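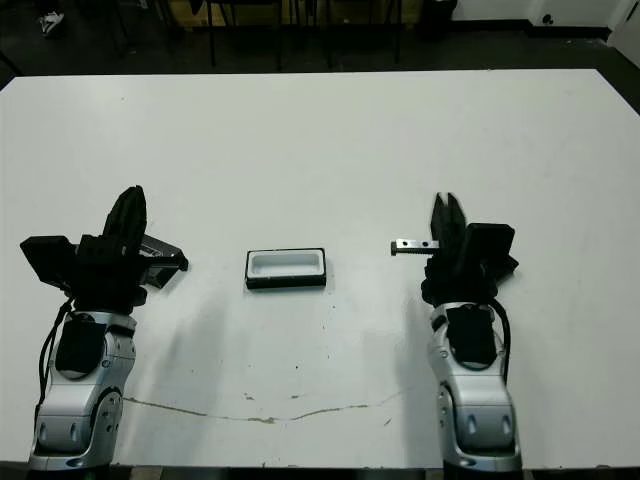
*The two-arm bench at Nic Aodha, with the tray between the grippers.*

Leonilde Rebelo wired the pair at the Nic Aodha shared workshop over nine Friday evenings. Cable routing took longer than the code.

"Each arm has a black cable down its outer flank," she says. "I had them on the inboard side first. They fouled whenever both wrists came to centre."

The tray position is taught by hand and stored as an offset from each base. Enda Scanlon wrote the calibration routine, which samples 13 poses per arm. "Six was too few," he says. "The error showed up at full reach."

Neither has plans to replace the tabletop, crack and all. "It's flat where the tray sits," Rebelo says. "I checked it with a straight edge."

Scanlon is now rewriting the collision check. The current version runs at half speed.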